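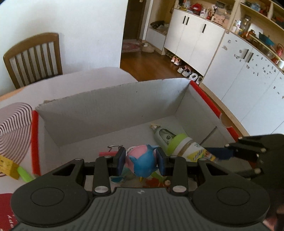 Hundska hand-held gripper: setup and care FAQ

Questions that keep arriving at the Mudgway bench, in no particular order. If yours isn't listed, write to the bench and it may turn up in the next revision, with the spelling fixed.

Which part do I check first?

The finger pads. Everyone wants it to be the electronics, and it is almost always the pads. Wipe both with a barely damp cloth before a session and look at the gripping faces under a decent light. A shiny patch means the surface is going and smooth toys will start to slide out. Change both pads together, even if one still looks fine. One new pad and one tired one will twist whatever you pick up.

Can I clean the pads with alcohol?

You can. They will be very clean and, a few weeks later, quite stiff. Water and a drop of dish soap does the job.

The fingers close off-center. Is it broken?

Probably a loose pivot pin. Squeeze the gripper shut with nothing in it and watch the tips. If one arrives early, put the tool down and try each linkage with a fingertip. There should be a little movement and no click. If it clicks, snug the screw up a quarter turn and try again. Please don't lean on it. The threads at Mudgway have suffered enough.

Do I oil the linkages?

No. Oil collects dust, dust collects hair, and households have a lot of hair. Brush the joints out with a dry toothbrush (retired from its previous career) and leave it there.

How do I zero the opening?

Power on, open the fingers fully, wait 2 seconds, close them gently until the pads touch, wait again, then open. The Flaltden logger should read zero at touch. If it reads anything else, repeat the whole thing without talking to anyone.

I got error 3298. What does that mean?

The logger lost the opening signal partway through a recording. Reseat the cable at the grip end. If it comes back, swap the cable. If it comes back after that, send us the tool and the cable, as the two of them have clearly come to an arrangement.

What should I practice on after a pad change?

A box of small, mismatched things. Rounded toys are the best test we know: hard, slick and with no flat side to grab. Add something long and something thin, and pick each one up a few times from different angles. Heavy bottles can wait until the new pads have been used for up to 2 hours.

I use a pair. Can I swap parts between left and right?

Pads, yes. Linkages, no, however alike they look in the drawer. Label them when they come off.

It pinched me.

That isn't a question, but yes. Switch off before you put fingers near the linkages.

Where do I send one for repair?

Mivville takes repairs on Fridays, before noon. Pack the tool with the fingers closed and a folded cloth between the pads. Include a note saying what it was doing when it stopped. "Nothing" is the most common answer and the least useful.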